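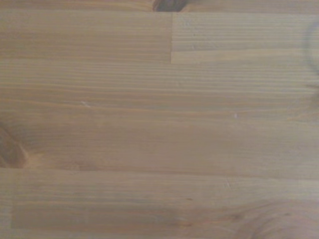 Farzana thinks the table height is still wrong in the config and we should stop retraining until someone measures it again. Thaddeus says measure it, fine, but the grasps that miss all miss sideways, so height can't be the whole story.

June, 4:20 pm, club bench

Wrist cam calibration for the Trilance qualifier, second go. Focus still a bit soft at close range. Grain on the pine-looking top comes out as fine stripes and I think the feature matcher hates it, everything looks like everything else along the horizontal. The knots are much better, dark and a proper shape. Seams ok. Joint between the two boards up top is nice and crisp, could use that as a vertical refrence.

Ran Oketti tracker on default settings: 342 matches, lots of them sliding left-right along the grain. Threshold up to 30, fewer matches, less sliding. Did not write down how many, sorry. Redo.

Then tried masking out everything but the knots. Pose jumps whenever one leaves the view. Farzana wants printed tags at the corners, Thaddeus says the rules don't allow tags on the playing surface. Checked: section on "added markers", reads like it's about the bins only?? Need to email Mockus and ask.

Height: measured with the steel ruler, config was off by 26 mm. Farzana was right. Fixed in the Ludow branch, NOT in main yet, don't pull main.

Sideways miss still there after the fix. Smaller. Suspect the hand-eye transform, it's from before we remounted the camera bracket.

To do
- redo hand-eye, at least 30 poses this time
- lamp from the side, see if the grain gets weaker
- log 3396 is the good run, keep it, delete the rest of today's
- email Mockus re tags (T.)
- tighten bracket screws befor anything else

Battery 2 on the charger. Left the arm parked and the e-stop in.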